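Basket

A basket is a container made with gaps in it. Most are woven, though plenty are moulded, bent, welded or knotted, and the word has been stretched over the years to cover hot-air balloons, basketball hoops and the place on a shopping website where things wait to be forgotten. It differs from a box mainly in letting air through, and from a net mainly in keeping its shape when put down.

Origins

Baskets are older than pottery in many parts of the world, a claim basket makers bring up often and potters rarely. The evidence is thin, as plant fibre rots. Much of what is known comes from marks left in clay by baskets that have long since vanished, so the potters may be said to have kept the records after all.

Early baskets were made from whatever grew nearby and could be bent without snapping: willow, rush, grass, palm leaf, split cane, roots and bark. Fish traps, cradles, beehives, hats and coffins have all been made by the same methods, and a person could in principle pass from one end of life to the other without leaving wickerwork.

Methods

Coiled baskets are built from a long bundle of fibre wound in a spiral and stitched to itself. Plaited baskets are made from flat strips passed over and under each other. Twined baskets use two or more strands twisted round upright stakes, and stake-and-strand work, the usual sort in willow, uses stiff uprights with thinner rods woven between them. Makers of each kind regard the others with courtesy.

Willow has to be soaked before use if it has been dried. Too little soaking and it cracks; too much and it turns greasy and smells of ponds. The correct time depends on the thickness of the rod, the warmth of the water and which maker is being asked.

Mesh and moulded baskets

The open mesh basket is the youngest branch of the family. Wire came first, in egg baskets and bicycle baskets, and plastic followed. The mesh serves the purpose weaving always did, letting water out and air in while using less material than a solid wall. It also lets out pens, small screws and the last of the peas.
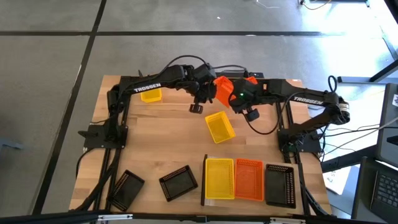

Griet Wouters objects that none of this should be filed under basketry at all, on the grounds that a thing poured into a mould has no more been woven than a bucket has. Her preferred term is "a container with holes", which has yet to catch on in the shops.

The opposing view is that a basket is known by its use. It is carried, filled too full, and lent to a neighbour. On this reading the material hardly matters, and the dispute has settled into the sort of long peace in which both sides continue to write letters.

The Draltthorpe basket

The village of Draltthorpe gives its name to a shallow oval willow basket with 2 handles, set so close together that only one is ever used. It was sold to fruit pickers, who complained that it tipped. The neighbouring village of Mivthorpe made a deeper version that did not tip, and this is still known locally as the Draltthorpe basket.

A display at Draltthorpe opened on September 3, 2018 with 14 baskets lent by Nuwan Khan. The labels give the tipping as a regional feature.

Care

Willow and cane baskets last longest when kept out of direct sun and away from radiators. Dust comes off with a dry brush. Baskets stored inside one another save space and cannot afterwards be separated.

See also: Cane; Creel; Hurdle; Trug; Wickerwork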